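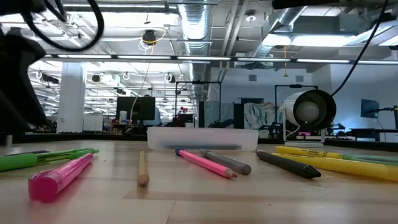 Shared printer drops off the network after sleep
Status: Resolved
Category: Printing / Wireless
Opened by: front office

Hi all, me again, with the Stetard printer in the front office. I'm going to keep adding to this ticket as I try things so I don't lose track of what I've done. Sorry in advance for the rambling!

What's going on: the printer works great first thing in the morning. Then it sits for a while, goes to sleep, and after that every job just hangs in the queue. The laptop says "Printer offline." The little panel on the printer says "Ready." So one of them is lying to me. If I switch the printer off and back on, everything stuck in the queue comes out at once (that's how I ended up with seven copies of the same coloring sheet last month — the kids' corner was thrilled, I was less thrilled).

Setup, in case it matters: one Stetard all-in-one on wifi, a Drendau router in the hall closet, two Windows laptops and the old desktop by the window. We print mostly sign-in sheets, newsletters, and coloring pages. Nothing fancy.

Update 1
Did the usual stuff. Restarted the printer, the router and my laptop, in that order. Worked for the rest of the morning, then offline again after lunch. Removed the printer from Windows and added it back. Now I have two of them in the list, one called "Copy 1," and neither one prints. Deleted both and started over. Back to one printer, same problem.

Update 2
Somebody on the Drendau forum said to check the signal strength, so I printed the network report while it was behaving. Signal is "Good." I moved the printer to the other end of the counter anyway, closer to the hall. No change, and now the power cord is a trip hazard, so it's going back where it was.

Update 3
Tried turning sleep off completely. The longest setting in the menu is 300 minutes and there's no "never," which seems kind of rude. Set it to 300. It stayed online all afternoon! I got my hopes up, went home, came in the next morning and it was offline. So it's definitely tied to sleep, which at least narrows it down.

Update 4
Support reply came in on this one, pasting the useful part:

"Please check whether the printer's IP address changes after it wakes. If it does, your computers may be sending jobs to the old address."

I had not thought of that at all. I printed the network report before sleep and again after waking it up, and yep, the last part of the address was different. The laptop was still pointed at the old one. I felt pretty dumb, but also a little excited, because that's the first real clue I've had since February.

Update 5
Logged into the router and found the page for reserving addresses (it's under LAN, then Address Reservation, and not under Wireless where I spent most of my coffee break). Picked the Stetard from the list of connected devices, hit Reserve, saved, and rebooted the router. Then I turned the printer off and on so it would pick up the reserved address.

On each computer I went into Printer Properties, then Ports, and added a new TCP/IP port with that address. Also unchecked "SNMP Status Enabled" on the port, which support said can make Windows show a printer as offline when it's fine.

The old desktop threw error 1156 when I tried to add the port. I never found a good explanation for it. I restarted the desktop, tried again, and it went through. If you get the same number, try a restart before you go digging — I lost a chunk of my afternoon to that one.

Update 6
It slept, it woke up, it printed! Sent a test page from all three computers after leaving it alone over lunch, and every one came out. The first page takes a bit longer while it warms up, but I can live with that.

Update 7
Two weeks in and no more "offline." We ran the whole newsletter through it, 1000 sheets over a couple of afternoons, and had one paper jam, which was my fault for overfilling the tray. I also put sleep back down to the default and it still wakes up fine.

One leftover question: if we ever replace the router, do I have to do the reservation all over again? I'm assuming yes.

Support reply: "Yes. The reservation is stored on the router, so you would need to set it up again on the new one."

Okay, I wrote the steps down and taped them inside the closet door. You can close this one. Thanks for sticking with me!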